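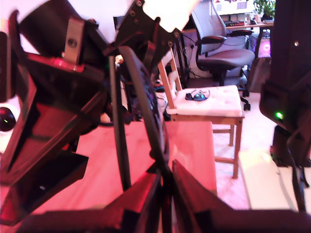 Last month I asked what you do with the one surface in your home that collects everything, and more than 3,000 of you opened that email, so I guess I'm not the only one with a problem table! Mine is the wooden one against the white wall. I love it. I love the knots in it and the way the grain shows up in the evening, and I've let it turn into a place where things get set down in July and picked up again at Christmas.

So this month I've been working on it, a bit at a time, and I thought I'd tell you how it's going.

The globe was the hard part. It's a cork one and you can stick pins in it, and we do, every time one of us comes home from somewhere (or swears we're about to go). Ona Bite, who edits these pages and has much better taste than I do, has been telling me for ages that it should go up on a shelf. But a shelf puts it too high to pin. What I wanted was just a little extra height at the back of the table, enough to see it over the clutter, and I'd looked at a lovely stand in the Dridia catalog and closed the page again pretty fast. Pet food cans! Line them up, put the base on top, finished. I keep meaning to make a nice wooden riser, and I probably won't.

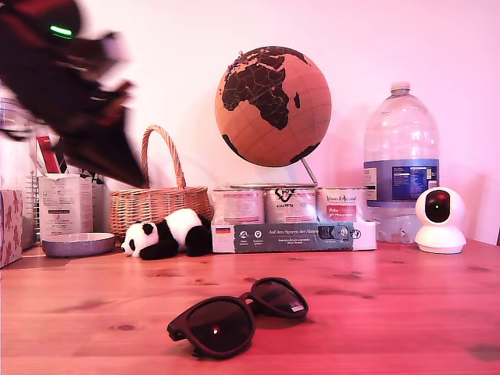

*Cork globe, three cans of pet food, and the sunglasses I keep losing.*

The sunglasses now have a rule, which is that they go in the basket. The basket is wicker with a big tall handle, from the flea market in Drarton, and Rosalie Kaufmann talked me into it when I was really only there for a lamp. I was going to use it for eggs. We don't have hens. It sat on the table doing nothing for a couple of years and I'd walk past it looking for my keys.
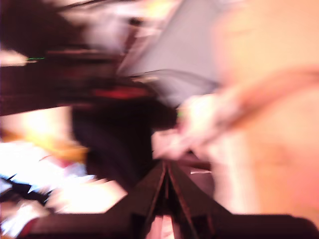
My method, if you can call it that, comes from a reader in Arroyo who wrote to say she never clears a table, she only ever removes 6 things from it and then goes off and has a cup of tea. I've been doing it every morning before eight. You don't sort, you don't make piles on the floor, you don't pull out the label maker. You just reach in from the side, like the hand up there, take hold of whatever you get to first and put it where it belongs. Some days it's all pens. One day it was mostly receipts from the trip to Brirkska, and I sat down and read them, so that was the morning gone.

The pens have a white paper box to stand up in, and I'm leaving that alone. I did buy a proper desk organizer once and everybody in the house went on using the box. The shallow bowl next to it is for coins, though at the moment it's mostly a place for me to look for coins.

And then there's the panda. The panda doesn't belong in the basket, or on the shelf, or in the bedroom (I've tried all of those), and it always seems to find its way back to the table.
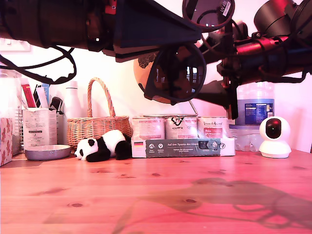 *Panda, lying down in front of the basket as usual.*

Next month I'm doing the drawer under the phone – send me your worst ones, and tell me what you found at the back. I had 346 replies about tables and I read every one, even if it took me until the weekend to get through them.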